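Kerutia Play Kitchen Project
Progress report to the Grirkance Fund
23 Jun 2022

You asked for a plain account of where the money has gone since April, so we have tried to give one. The short version is that the toy kitchen sets exist, they are being used, and we are less sure than we were that they do what the application said they would.

Spending. The grant covered 12 sets. We have put together 11 and the last is held up by Stato, who supplied the pans and have now changed the delivery date twice. We would not order from them again. The toy food came from Hoani, on time, but the pieces do not match each other in size or finish. A strawberry from one bag is a different red from a strawberry in the next. The children do not seem to mind. Staff who have to sort the sets afterwards do.

Use. The application promised that children would learn to sort food from cookware and put both away after play. We have session notes from two sites. They show plenty of play and very little putting away. Where an adult sat at the table and asked for things by name, more went back in the right tub. Where no adult did, everything was swept into one heap. It is hard to see what the printed sorting cards added in either case, and we would like to drop them before anyone pays for a reprint.

The claim in the application that sorting at the table "carries over to the home" has not been tested and we have no plan that would test it. We suggest it is taken out of the next version.

Contents. The colander has been the most useful item, mainly as a bowl. Anything that comes to hand gets put in it, the ketchup included, and we have stopped correcting this. The large pan takes up a lot of table for something used less than we expected. A smaller one would leave more room for the plate and the food. 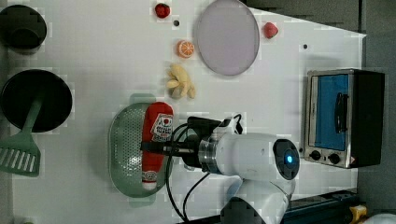 Kitchen set on the table, with the ketchup bottle in the colander and the spatula across the frying pan.

Next period. We will chase Stato for the missing set, or for the money. We ask to move the 25 pounds set aside for sorting cards to spare food pieces, as small items go missing at every site. We do not think a third site should be added until the notes from the first two say something clearer than they do now.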